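9/8/23
By the household column, Talpur Review

The small domestic bin is specified badly. Most people choose it by colour or by the space left beside a desk, and the manufacturers have followed them. The result is a vessel of 8 litres or so of nominal capacity which is full after three items, two of them bottles.

The fault lies in the way capacity is stated. A bin's volume is measured as though it were to be filled with water. Household waste does not behave like water. An empty plastic bottle with its cap screwed on is a sealed, rigid body, and it will hold open a space several times the volume of the plastic it is made from. It also bridges. Laid on its side across a narrow bin it forms a shelf, and everything dropped afterwards rests on the shelf while the bottom third of the liner stays empty. Stood on end it does less harm, but it then projects towards the rim and wrappers slide off it.

I kept a record through July of the bin in our sitting room, a Fluma of the usual tapered pattern, 30 cm high. It was declared full 12 times. On each occasion I took out the contents, released the air from any bottles, flattened them, refitted the caps and put everything back. The level fell by around half. The bin had been carried to the kitchen and relined at twice the necessary rate, and the liners cost more over a year than the bin did.

Film packaging is the second difficulty. Crumpled clear wrapping has a spring to it and recovers its shape as soon as the hand is withdrawn. Pushed into the bin first, under something heavier, it stays down. Dropped in last, it climbs over the rim and ends up on the floor. The order of filling therefore matters, and yet no one in an ordinary household can be expected to observe an order. The remedy has to be in the bin.

Liners deserve a paragraph to themselves. The folded rim is the only thing holding most of them in place. A fold of less than 4 cm pulls inwards under the first item of any weight, and the bag then collects in the bottom with the waste on top of it and the wall of the bin exposed. Translucent liners have the advantage that a leak can be seen early. Dark ones look tidier and conceal the state of the contents, a poor exchange in a room with a carpet. The Kemow bin has a separate retaining ring which grips the fold, and I have not known it slip. It is an ugly object and costs more than it should.

Carpet makes all of this worse. A bin on a hard floor can be missed without consequence. On a patterned carpet, large flowers especially, small scraps are hard to pick out, and flat things left lying about are easily walked over until somebody decides whether they are rubbish. Insoles are the standing case in our house. They are taken out of shoes to air, they are not quite worn enough to discard, and they remain on the floor for days at a time. I would put a shallow tray by the door for them and leave the bin out of it.

My recommendation is a wider bin with straight sides, a ringed liner, and bottles kept out of it altogether. The Dullidlow range had such a model and withdrew it. A plain bucket of the same diameter would do.
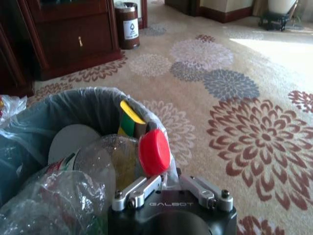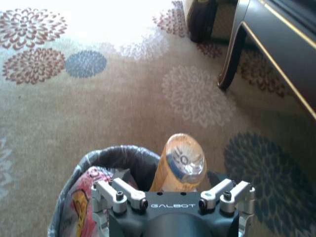
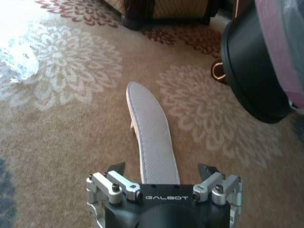

Bottles in lined bins (first and second); an insole on the floor (third).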